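Home | Method | Results | FAQ | Downloads

Holura: Frequently Asked Questions

What is Holura?

Holura is a training method for bin-to-bin transfer with two arms. A single policy outputs joint targets and gripper commands for both arms. It was developed in the Entili project, and the code is released under that name.

How much data was used?

The released checkpoint was trained on 695 teleoperated episodes. A further 184 were recorded and held out for validation. Episodes with a dropped item were kept if the operator recovered it inside the workspace.

What is being predicted at each step?

A short chunk of actions for both arms, plus one extra output per arm that we call the yield score. The arm with the higher score slows down when the planned paths come too close. Removing this output was the most damaging of our ablations.

How was the policy evaluated?

We ran 100 trials per condition, with item order shuffled between trials. A trial counts as a success only if the item ends up in the requested bin and neither arm touches a bin wall hard enough to trip the force limit.

Does the idle arm hold still?

No. It is free to move toward its next approach pose while the other arm has an item. Early versions parked it, and cycle time suffered.

What do the bins and items look like?

We use open plastic bins of different depths and ordinary packaged goods. Tall, narrow items are the hardest group – a grasp near the top leaves the lower end free to swing.
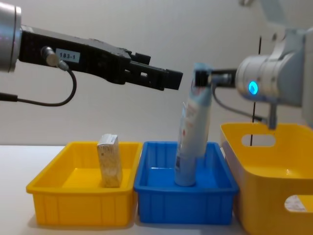

Figure 2. Right arm gripping a bottle by its top at the blue bin; left gripper open and empty.

Can I use other grippers?

Yes, if they are parallel and report finger position. Finger length has to be set in the config file before training. The Maditz simulator reads the same file.

Why does my replay drift from the recorded path?

Check the clock offset between the two arm controllers first. Replays assume a shared clock.

Contact: Holura maintainers, Troretport | © Entili project | Back to top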